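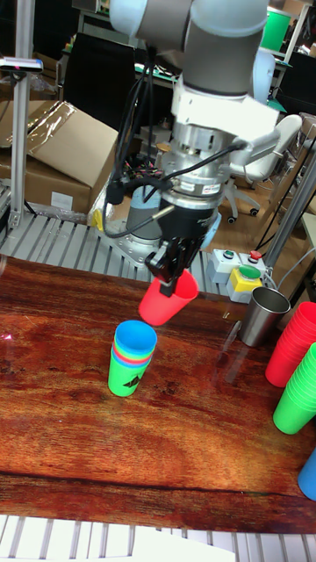
Barış Keskin wrote back that he would leave the arm and the controller alone until the two grippers had been run on the same program, with the same pads and the same cups.

Status: open
Subject: Cup tilts in fingers during nesting, Jalness gripper

Reply from bench 2, 14:10

Done as asked. Both grippers ran the nesting program with plastic cups, 30 cycles each, arm speed unchanged.

Drimar gripper: 27 good, 3 dropped beside the stack. No tilt at pick-up.
Jalness gripper: 19 good. The other 11 tilted in the fingers between pick and place. Five of those caught the rim of the stack and the arm stopped on a force limit.

Force was set to the same value in both menus, but I don't think the two scales mean the same thing. The Jalness closes harder at 30 per cent than the Drimar does, and you can hear the cup wall give.

Tried since then:
- Jalness force down to 20 per cent. Less tilt, more drops.
- Grip point lowered by 2 mm. No change.
- Cable ties on the wrist slackened in case the cables were pulling. No change.
- Closing speed halved. Better, 26 good out of 30.

Steel cup not tested yet on either gripper.

Questions for Barış:
1. Does the Karaca controller pass closing speed on to the Jalness, or only force? The log shows 1,000 for every cycle, whatever I enter.
2. Are the curved pads from Jirkberg still in stock? I would like to repeat the run with those before we choose.

Leaving the Jalness fitted at half speed for now.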